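We use cookies to remember your settings and count visits. Accept all / Manage choices

Zisdale Allotment Association
Minutes of the June meeting

Meeting opened at 7.30 pm. Vivek Kushwaha in the chair. Minutes of the last meeting were read and agreed with one change: the broken tap is on the lower path, not the top path.

1. Water

The bill for the quarter came to £677, up on the same quarter last year. Members asked whether the meter had been read or estimated. The chair had the bill with him and it was a reading. The trough by plot 16 has been overflowing at night and the ball valve needs replacing. Two quotes were received. The one from Sodau Plumbing was accepted.

Hosepipes were discussed at length. The rule at present is that a hose may be used to fill a butt but may not be left running on a bed. Several members did not know this.
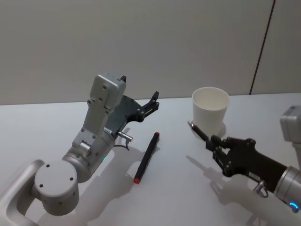 Macapagal asked that the rule be painted on a board by each trough, as people joining in spring are given the tenancy sheet and never look at it again. Agreed. Wording to be the same as in the tenancy sheet.

2. Waiting list

There are 24 names on the list. Plots 9 and 31 have been given up. It was proposed that plot 31 be split into two half plots. The tenant of plot 30 objected to a new path along his boundary because his currants are planted close to it. Chair to measure up with him before anything is marked out. Plot 9 to be offered whole to the next name.

3. Bonfires

A complaint has come from a house on Kullero Lane about smoke in the early evening. Fires are allowed from October to March only. A reminder will go on the gate. It was suggested that green waste be shared out between the compost bays, but the middle bay is full and has bindweed in it. Left until the next meeting.

4. Shed and tools

The strimmer is back from repair. Anyone borrowing it must write their name and plot number in the book and put it back with a full tank. The padlock code will change at the end of the month.
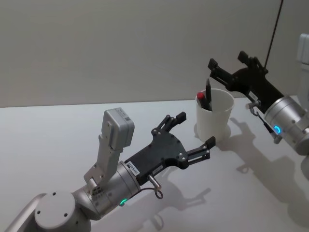
5. Any other business

Seed potatoes: orders for next year to be in by November.
Rabbits have got under the fence behind plot 22. Wire to be bought.
A request to keep hens on plot 12 was put off until the lease has been checked.

Meeting closed at 9.05 pm.

Comments (3)

Plot 14: Can the new padlock code be sent by text this time? I was locked out for a week last year.

Jean: The middle bay had bindweed in it two years ago as well. It needs digging out, not leaving.

Rob T: Happy to help with the rabbit wire if someone else brings the staples.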